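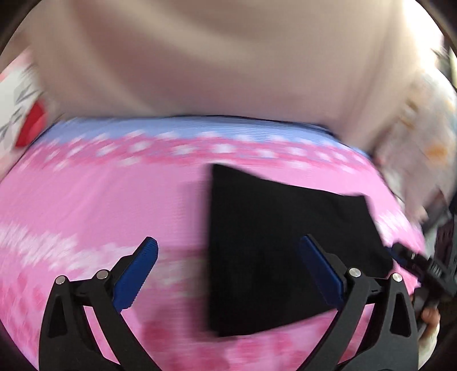

# Grestgate Household Textile Survey – data card

Category: Open Data / Home & Living
08/05/2019 – by the Rivera data desk

## What is in it

2,000 survey replies on how often people wash their bedding and other household fabrics. One row per household, one file, comma separated. Replies were gathered by Tredier through a web form.

## What we doubt

Quite a lot. People say they wash their sheets every week. We asked 306 of them again in September of the year before, with the same question in different words, and many gave a longer gap. Treat `wash_gap_days` as what people like to say about themselves.

The `fabric` column is worse. "Cotton" seems to mean anything soft. Quilts and bedspreads share one code, and we can't split them now.

Zirnby has used an early copy to claim that dark fabrics are washed less often. Maybe. The color field was optional and most people skipped it.

## Known problems

- 9 rows have a negative wash gap. Left in.
- Blank and zero mean different things in `pets`, but the form mixed them up.
- No weights. Don't quote this as a national figure.

## License

Free to reuse with credit to Grestgate.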